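Reducing fan noise in a closet server, part 2

Aug 9, 2022

The first post covered how I moved the file server out of the office and into the hall closet in the Irnonport apartment. The machine ran fine there until the weather warmed up. Then the fans went to full speed every afternoon and could be heard through two doors. This post covers the airflow changes I made, in the order I made them. Some were a waste of time.

The starting point was a closet with a solid door, a gap under the door, and no other opening. The server sits on the second shelf. With the door open the drives settle at 38 degrees C under normal load. With the door closed they kept climbing until the fan controller stepped in, and I stopped the test before finding out where they would level off.

My first assumption was that the case fans were too weak. I replaced the two front fans with a pair of Sturetti units that have a steeper blade angle and a higher static pressure rating. The result was a louder server at the same temperature. The fans were moving the air already in the closet in a circle, and faster circulation of warm air does not help much. I should have checked this with the door open before ordering anything. The old fans are back in now and the new ones are in a drawer.

The actual restriction was the exchange between closet and hall. Air needs a way in near the floor and a way out near the ceiling, and the two openings need to be similar in free area. Free area is the part of a vent that is open, as opposed to its outside dimensions, and the two figures can be very far apart. A stamped sheet with narrow slots may look generous and still be mostly metal. Catalogs list the outside dimensions in large type. The free area is in a table near the back, if it is given at all.

Slot shape matters as well. Long slots pass more air for the same open area than small round holes do, as there is less edge per unit of opening. Staggering the rows leaves more solid material between the ends of neighboring slots and keeps the sheet stiff. Straight rows are easier to cut at home, but a thin sheet will flex along them and buzz at certain fan speeds. Mine did.
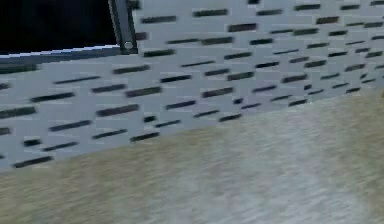 Choosing the vents

I compared three options. The cheapest was a plain louvered grille from the Breda range, sold for kitchen cabinets. It fits a standard cutout and costs very little, but the louvers point down at a sharp angle and the free area is poor. The second was an open mesh with a clip-on frame. It has the best airflow of the three and gives no privacy whatsoever for the contents of the closet. The third was a slotted panel from Collado, which I ended up buying twice, one for the bottom of the door and one for the top.

Both cutouts were made with a jigsaw after drilling the corners. Put tape on the finish side first. The door is hollow, so there is nothing behind the skin for screws to bite into, and I glued strips of scrap pine inside each opening the night before mounting. Skip this and the panel will rattle.

Do not put a dust filter behind the lower vent until you have measured without one. I tried a foam filter and it canceled most of the gain. A coarse nylon screen did a reasonable job on pet hair with hardly any change in temperature. It needs vacuuming every month.

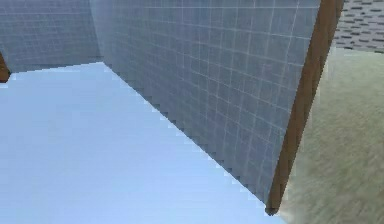

Fan control came last. The default curve on this board reacts to the processor sensor, and the processor in a file server spends most of its life idle. Drive temperature is the number that matters. I wrote a short script that reads the drives every 20 seconds and sets the front fans from the warmest one. Between readings the speed holds steady, which removed the constant ramping up and down. I found the ramping more annoying than the noise itself.

The fans now sit at 1000 rpm for nearly the whole day. At that speed I can hear them in the hall if I stand still, and I cannot hear them in the bedroom. With the door closed the drives run 2 degrees warmer than with it open. I will accept that.

Remaining problems: the top vent lets light into the hall at night from the status LEDs, so those are covered with black tape. The network switch on the shelf above has no temperature sensor and I have no idea how it is doing - it is warm to the touch, but it was warm in the office too. I plan to move it to the side wall in November, when the cabling has to come out anyway for the new outlet. The script needs some cleanup before I post it. It currently assumes that every drive answers, and stops if one does not.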